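Blocks on Marble: A Small Gallery

I love plain wooden blocks. No paint, no letters, just pale wood and a few corners to line up. This set came to Numham in February, and I've been happily laying it out on the marble-print mat ever since! 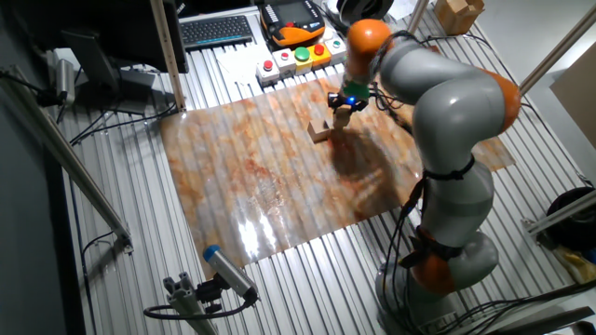
The blocks are a gift from Heidrun Schnyder, who cuts them from offcuts in her shop in Vitby. She sands every face by hand and leaves the grain bare, so they feel soft as soap when you pick them up. 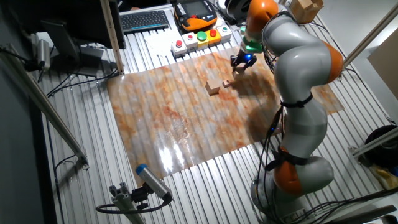 Sizes matter more than you'd think. Heidrun cuts big ones and little ones from the same stick, and they look like cousins when you set them near each other. I'm especially fond of the small cube just to the right of the larger block — it makes its neighbor look enormous.
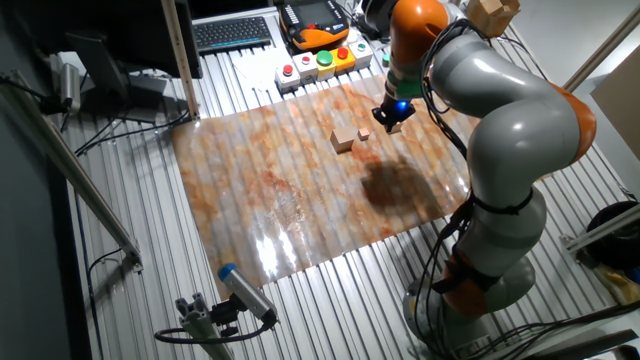
The mat was Santosh Khurana's find, and it cost him 4 dollars at the Proltdale flea market (he still brags about it). I wanted plain gray. I was so wrong! Wood this pale needs something wild under it.
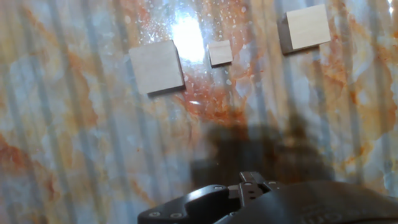
Words by Leonie Aigner, Numham

Three blocks and all that rusty orange veining running between them — my favorite of the bunch. Up close the print has a bluish gray in it too, and it goes beautifully with the warm wood. Heidrun has promised us seven more blocks by summer, and I already know where I want to put them.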